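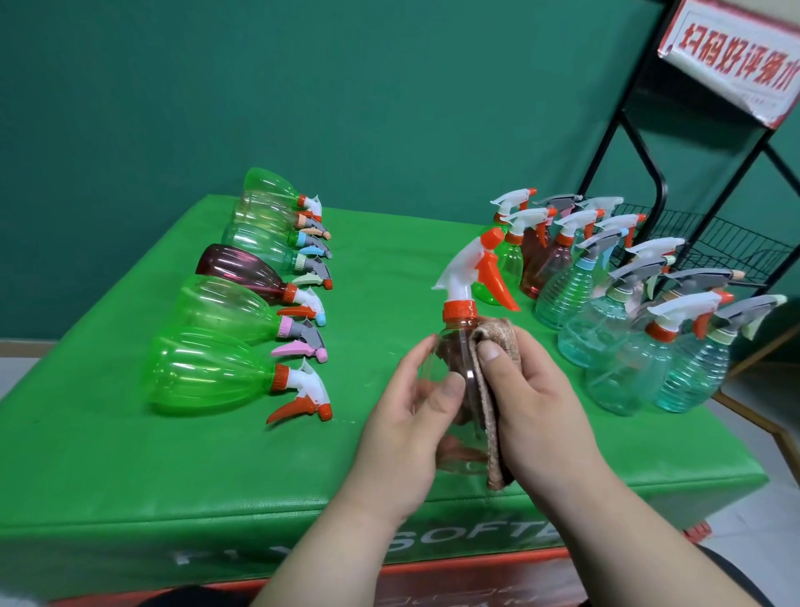 Wiping down spray bottles by hand, one at a time, with a folded cloth.

About Us

Skestommont records and checks everyday manual work so that robots can be taught to do it. Our customers build the machines. We supply the demonstrations, the written task rules that go with them, and the review that decides whether a demonstration is good enough to use.

We started in a rented unit in Posley with four people and one long table. Today we have 43 staff at two sites. Posley is still where new tasks are tried out. Trarton, the larger site, handles regular recording and all final review.

What we do

Most of our work is housekeeping, light packing, sorting and cleaning. These are jobs that a person picks up in a few minutes and that a machine finds hard. A spray bottle is a good case. It is smooth, it may be see-through, the trigger sticks out to one side, and it tips over if you push it near the top. Wiping one takes both hands doing different things.

Our task library currently holds 248 written tasks. Each has a task sheet, a list of objects, a start layout, an end layout and a list of faults that make a recording unusable. Of those tasks, 103 involve cleaning or wiping in some form.

How we work

We follow a house standard called the Tamayo Rules, named after the street our first unit was on. It began as two pages taped to a cupboard door. It is longer now, but the main points have stayed the same.

Set up before you start. Objects are laid out according to the task sheet, and the layout is checked by someone other than the person doing the task. If objects are to be handled in groups, the groups are kept apart, with enough room between them to work.

Use real objects with real differences. A set of bottles should include more than one color, shape and trigger style. We do not buy a case of identical items and call it a set. Labels come off if the task sheet says so, and otherwise stay on.

One object at a time. The worker picks up an object, finishes with it and puts it down in its place before reaching for the next. If an object is dropped or knocked over, the worker sets it right and carries on at normal speed. The recording is then marked for review. It is not cut.

Hands stay in view. Sleeves are pushed back above the wrist, and rings and watches are left in the locker. Loose cuffs hide the fingers, and the fingers are what our customers need to see.

Work at a natural pace. We don't set speed targets, and we don't pay by the piece. People who are hurried take shortcuts with their grip, and those shortcuts end up in the training data.

No chemicals in cleaning tasks unless the task sheet calls for them. Any container that has held a product is rinsed and left open overnight before it goes into a set. A container whose past contents are unknown is thrown out.

Review

Every recording is watched in full by a reviewer who was not present when it was made. The reviewer has the task sheet open and marks the recording as accepted, accepted with a note, or rejected. Rejected recordings are kept for 167 days so that a customer can ask why, and then deleted.

A second reviewer looks at one in every eight accepted recordings. If the two disagree, the task sheet is read again by both. In our experience the wording of the sheet is at fault more often than the worker, and we rewrite it. Old versions are kept with the recordings made under them. A customer can always tell which version applied.

People and privacy

Everyone who is recorded has signed a consent form in a language they read well. The form says what is being recorded, who may receive it and how to withdraw. Workers may stop at any time during a session and are paid for the full session.

We avoid faces. If a face, a voice, a phone screen or an address gets into a recording by accident, that part is blurred or muted before the file leaves our building. We do not record children.

Breaks are ten minutes in every hour for any task that repeats the same hand motion. Table height is set for each worker at the start of a shift. Anyone with sore wrists or shoulders is moved to layout or review work without loss of pay.

What we don't do

We do not design or sell robots, and we do not certify them. A customer who trains a machine on our recordings is responsible for testing it before it works near people. We are happy to share our fault lists to help with that testing, and several customers use them as a starting point for their own checks.

Visiting and contact

Customers are welcome at Posley by appointment, between 9:30 a.m. and 4 p.m. Trarton is closed to visitors while recording is going on. The current Tamayo Rules can be requested through the contact form, along with a sample task sheet. We update the rules each January and send the changes to all current customers.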